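Kurnside Automation Club newsletter, Bench Notes

Gripper trials: we finally have a favourite (sort of)

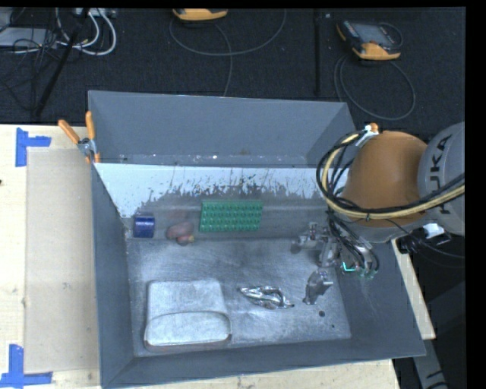
If you've wandered past the back bench any evening this month, you already know what we've been up to, because we haven't stopped talking about it. September was gripper month. We set out to compare two different hands on the same arm, doing the same job out of the same metal bin, and write down what happened. It was the most fun I've had on that bench in ages, and I want to get it all down while my notes still make sense to me.

The question came from our friends over at Flustside, who have been picking mixed odds and ends with a suction cup and getting grumpy about it. They asked whether a jointed finger gripper would do better with things that are soft, shiny or lumpy. Good question! We had the KUKA, we had the big bin, and we had two candidates on the shelf, so off we went.

The contenders

First up was the Jirkdale, a plain parallel gripper with two flat fingers that slide toward each other. It's simple, it's quick to bolt on, and I could explain it to my nan. Second was the Ziółkowski, which has jointed metal fingers and rather more going on in the way of tubes and wires. It takes longer to set up and it's fussier about where the cables sit. I'll admit I went in expecting to like the simple one better.

Each gripper got 47 tries. A try meant: look in the bin, choose something, grab it, lift it clear of the rim, hold it for a slow count, put it back. If it dropped during the count, that was a fail. If it grabbed the wrong thing but held on, we wrote that down separately and laughed about it later. The item went back wherever it landed, so the bin got a bit of a reshuffle every time and neither gripper had a tidy row of things served up to it.

What went in the bin

We wanted variety more than difficulty. Over the month we used hard plastic trays, rolls, crinkly foil packets, soft pouches, knobbly toys, and a few odd things out of people's kitchen drawers. Some were dead easy. A tray standing up against the slope is a gift to a flat-fingered gripper, as long as it comes in along the right side. A smooth roll lying on its side is a different story, and I'd put shiny crumpled things in a class of their own.

The bin matters more than I'd expected, too. The slope along the back is lovely for keeping things from vanishing under the rear wall, but it also means half your items are sitting at an angle. The finish has worn through to bare metal in big patches, and the depth readings over those patches were all over the place compared with the parts that still have their coating. We thought about repainting it and decided against it. Everyone's bins look like that after a while, and I'd sooner know how the software copes with a scruffy one.

How the Jirkdale went

Fast! It came down, closed and was away again before you'd finished reading the label on your tea. On boxy things I'd have no hesitation using it. The trouble started in the corners. Its body is wide, and anything sitting close to a side wall meant the arm had to come in on a tilt, which the planner would only agree to some of the time. There was a lot of hovering while it made up its mind.

Round things rolled. We slowed the closing speed, which helped, and then put thin rubber on the fingertips, which helped a great deal more. If you take one tip away from this write-up, try the rubber before you touch any code. We lost a whole Friday evening tuning the approach angle for rolls when a strip of rubber and some double-sided tape would have got us most of the way there.

Foil was where it struggled most. The fingers would close on a ridge, the ridge would fold over, and the packet would slide out on the way up.

How the Ziółkowski went

Slower, and much better in a crowd. The jointed fingers can get down beside an item without shoving its neighbours, and with soft pouches the difference was plain from the very first try. It would fold the edge in a little, take hold and lift. With knobbly shapes it just seemed to find something to hang on to. There was one grab of a toy by its tiniest lump that got a proper cheer from the whole room.

It wasn't all roses. Swapping it on took ages the first time, and we had the cable bundle routed badly. On certain wrist angles the loop pulled tight and the arm stopped with a fault. We re-routed with a lot more slack and the faults went away, but a big loop of cable brings its own worries when you're dipping in and out of a bin with tall walls. We're still fiddling with that. If anybody has a neat way of dressing cables on a wrist that needs to turn a long way, please come and show me.

The other snag was thin, flat things lying right on the bin floor. The fingertips are a touch too thick to get underneath, so it ends up pinching from above and hoping. The Jirkdale was no champion at this either. I suspect neither hand is right for it and that Flustside's suction cup would win that round easily, which is a bit funny given where this all started.

Cameras, briefly

We ran most of the trials with one fixed camera looking down into the bin from off to the side. It's easy to live with and never gets knocked by the arm. The catch is that the gripper blocks the view just when you'd most like to see what's going on, so for a few sessions we tried a small camera on the wrist as well.

My verdict is that the wrist view was great for us humans and only a little help to the picking. It let us see straight away why a grab had failed (nearly always one finger landing on top of the item and pushing it away), and we fixed things faster as a result. But the extra cable was a nuisance on a wrist that was already crowded. For everyday use I'd stay with the fixed camera and have the arm swing well out of the way before each new look. That pause costs a little time and the picks are better for it.

Clamp your bin down, by the way. We had ours sitting loose at first and it crept along the table each time a finger brushed the wall. After a dozen or so picks, every position was slightly off and we were blaming the calibration. Spring clamps from the hardware shop did the job, and we now mark the table with tape as well so we can tell if anything has shifted.

So which one?

For a mixed bin, the Ziółkowski, and I'm happy to say I was wrong about it. It picked up more of the awkward things, it disturbed the rest of the bin less, and it made much better use of the corners. If your items are all boxy and you care about speed, get the Jirkdale, add the rubber and don't look back. I've put the full try-by-try sheet in the shared folder, including the wrong-item grabs and my slightly rude comments about foil.

One more thing about the numbers before anyone builds a business on them. We changed the closing speed and added the rubber partway through the Jirkdale's run, so its early tries aren't a fair match for its later ones. I've marked the change on the sheet. A proper rerun with the rubber on from the start is on the list.

What's next

Flustside have offered to lend us their suction cup, so we can run the same 47 tries with that and have a three-way comparison. I'd also love to try a softer fingertip on the Ziółkowski, something thin enough to slide under flat items. And there's been plenty of talk about mounting both styles on one wrist, fingers and suction together, which would be a cabling nightmare and which I very badly want to see.

If you'd like a turn on the controller, we're at the bench most Friday evenings. You don't need to have driven an arm before. Ten minutes gets you through the safety talk and the basics, and we start everyone off at a nice slow speed. Bring closed shoes and, if you've got one, an object you think we can't pick up. Nothing breakable, nothing you're fond of, and please, no more foil for a bit.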